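Filed under: Networking / Switching / Lab notes

Stacking a pair of Folow access switches this week, so a few notes on firmware order for anyone searching later. 1/5

Both units must be on the same minor release before you cable the stack ports. The master will not push an image to a member that is more than one release behind. It lists it as "present, not joined" and leaves it there.

Check the boot bank as well. Ours shipped with the new image in secondary and the old one still set to boot. Set the bank, save, reload, then check again. The 48-port unit needed it done twice — I had skipped the save. 2/5

VLAN numbering next. Flurton (the old site) used 34 for voice and 13 for management, and I have kept both. Renumbering a live voice VLAN during a stack migration is asking for a long night.

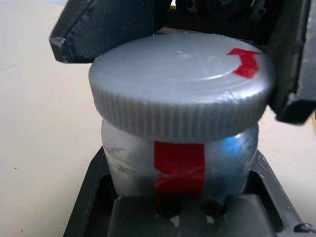 Priority values: the default is the same on every member, so the election falls back to the lowest MAC address. That is usually the oldest switch. Set it by hand on the one you want as master, and mark the hardware too. A bit of red tape on top, like the piece on that grey lid, is easier to find in a dim rack than a printed label. Put it near the rear edge if you mostly work from the back. 3/5

LACP across members works, but set the timers to match at both ends. Ikine firewalls default to slow, the stack to fast. The bundle comes up and then drops one link under load.

Rajitha Navaratnam at Haque pointed me to the counter for this: LACPDU timeouts, per port, in the extended statistics. The standard output does not show it. 4/5

Still open: whether a member keeps its port config after a renumber. The manual says yes, the release notes say only with the config saved on the master first. Will test in April when the spare is back. 5/5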